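绗缝织物洗护规程修订工作会议纪要

时间:2020年10月31日
地点:Tadport 办公楼二层小会议室
主持:Angus Cartwright
出席:Shahram Kazemi、Alby Lowther、Mereana Doolan
列席:Mereana Hoani(Rotedau 门店)
记录:Alby Lowther
议题:绗缝类织物水洗、脱水、烘干及折叠存放条款的修订;上次会议遗留事项
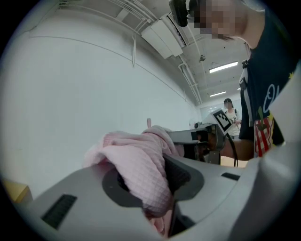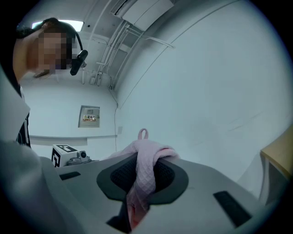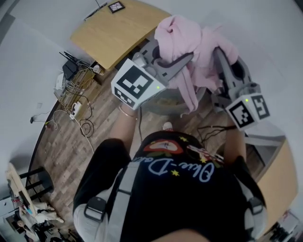

一、上次会议遗留事项

1.1 六月会议要求的洗衣房进水硬度复测已完成。Mengal 洗衣房进水总硬度为200 mg/L(以碳酸钙计),Dravska 洗衣房为100 mg/L。两处差异与往年一致,不再列为待查项。

1.2 Mengal 洗衣房软水器树脂更换一事仍未落实。供货方报价中未写明再生盐耗量,Kazemi 已去函索要,尚未收到答复。本项保留。

1.3 旧版规程第四章表格中“轻柔”与“弱档”混用,上次会议决定统一为“轻柔”。Lowther 核对后指出附录中还有两处漏改,本次一并更正。

二、水洗条款

2.1 Doolan 介绍了绗缝织物面层与填充层收缩不一致的情况。送洗件中返工最多的是棉面层配聚酯填充的品种,主要表现为针迹之间起拱、边缘波浪。棉面层首次水洗收缩较大,填充层基本不收缩,绗线又限制了两层之间的相对移动,多余的填充层便在格内隆起。

2.2 旧版规程规定绗缝类织物与普通床品同温洗涤。会议讨论后同意分开处理:
棉面层件,主洗温度不超过30℃;
聚酯面层件,主洗温度不超过40℃;
成分标签缺失或无法辨认的,按棉面层件处理。

2.3 关于浴比。Kazemi 提出现行装载量偏高,织物在滚筒内翻动不足,洗涤剂不易漂净。Cartwright 认为降低装载量会直接影响班次安排,需要先有数据。结论:Dravska 洗衣房先以满载的七成试行,Mengal 维持原装载量,两处使用同一记录表。

2.4 洗涤剂用量按进水硬度分别设定,不再使用统一用量。具体数值由 Kazemi 填入附表,附表须注明对应的洗涤剂牌号和稀释比例。更换牌号时,原数值自动失效。

2.5 柔软剂。Hoani 反映门店收到的意见中有一类集中在吸水性下降,多见于绗缝浴垫和婴儿用隔层垫。会议同意绗缝类织物默认不加柔软剂,顾客书面要求的除外,且应在收件单上注明。

三、脱水与烘干

3.1 脱水转速。旧版规程只写“中速”,未给数值,两处洗衣房理解不同。Doolan 建议按填充层厚度分档,Lowther 认为收件环节没有条件测厚度,分档后执行不了。最终按品类划分:薄型绗缝衣物和盖布为一档,被类和垫类为另一档。转速数值待设备说明书核对后填写,在此之前沿用各洗衣房现行设置。

3.2 脱水后应在取出时抖开,并沿针迹方向拉平边缘。不得拎住襻带、挂环或包边单点受力提起整件。

3.3 烘干采用低温程序,中途停机翻面一次。Kazemi 说明,翻面主要针对填充层内外干燥速度不一致的问题,面层手感已干而内层仍潮的件,入库后容易产生异味。

3.4 出筒判定。现行做法为手触判定,Cartwright 要求增加称重复核,以烘干后质量与收件质量之差作为依据。允许差值本次未能达成一致。Doolan 倾向于按质量百分比规定,Lowther 倾向于规定固定克数,理由是现场换算容易出错。两种写法均列入草案,下次会议决定。

3.5 悬挂晾干。仅适用于标签禁止滚筒烘干的件。应双杆承托,不得用夹具夹持单边。晾干区与未洗区之间的隔断按现状保留。

四、折叠与存放

4.1 折线应避开绗线交叉点。长期在同一位置折叠的件,填充层会在折线处变薄,菱形格和方格品种都有此类返修记录。库存满三个月的件应重新折叠,折线错开。

4.2 堆放高度按层架承载执行。Mengal 库房新层架单层标称承载300 kg,按均布荷载计算。Lowther 提醒该数值不适用于集中堆放在层板中部的情况,须在层架侧面贴示说明。

4.3 真空压缩袋。会议同意禁止用于羽绒和羊毛填充的绗缝件。聚酯填充件可以使用,但不得用于已确认待取的顾客件。Hoani 询问门店间调拨是否算作存放,答复为不算,调拨运输可用压缩袋,到店当日拆开。

4.4 防潮剂的型号和更换周期由各库房自行决定,规程中只规定须记录更换日期。

五、收件与标识

5.1 收件单增加“绗缝”一栏,下设面层、填充层、襻带及附件三项。填充层无法确认时填“不明”,不得留空。

5.2 水洗标识牌原用安全别针固定。Doolan 提出针孔在棉面层上水洗后会扩大,建议改为线圈系挂。门店担心线圈在滚筒内缠绕。决定先由 Rotedau 门店试用,沿包边内侧系挂,试用期内逐件登记脱落和缠绕情况。

5.3 既有破损的登记。断线、跳针应注明位置,以面层商标所在角为起点顺时针描述。没有商标的件,以襻带所在边为起点;两者都没有的,由收件人任选一角并作标记。

5.4 Hoani 要求在规程中附一份门店用的简表,一页以内,不含硬度和浴比内容。会议同意,由 Lowther 编写。

六、缩水率试验方法

6.1 现有内部方法以成件长宽的变化计算缩水率。Kazemi 指出,绗缝件边缘起波浪后长宽测量的重复性差,不同人员测得的结果不可比。

6.2 同意改为在面层标记正方形测区,标记间距200 mm,每件设三个测区,测区距边缘不小于100 mm。测量前在标准环境中平铺调湿,不得熨烫或人工拉展。结果分别给出经向和纬向数值,保留一位小数。

6.3 试样不足以布置三个测区的,可减为一个,并在报告中注明。婴幼儿衣物多属此类。

6.4 循环次数定为7次,首次和末次各测一次。Cartwright 询问是否有必要逐次测量,Doolan 答复称棉面层的收缩多集中在前几次,逐次测量用于开发新品种时有意义,用于规程核查没有必要。会议接受这一意见。

七、待办事项

Kazemi:洗涤剂用量附表;继续跟进软水器报价;核对脱水转速。
Doolan:起草第六章试验方法正文及记录格式。
Lowther:附录用词更正;层架贴示;门店简表。
Hoani:标识牌线圈系挂试用登记。
Cartwright:与 Dravska 洗衣房确认七成装载试行的起始班次。

八、其他

8.1 Lowther 提出规程编号与设备维护文件编号重复,检索时互相干扰。改号方案随下一版草案分发。

8.2 下次会议时间待转速数据和附表齐备后另行通知。对本纪要有异议的,请以书面形式告知记录人。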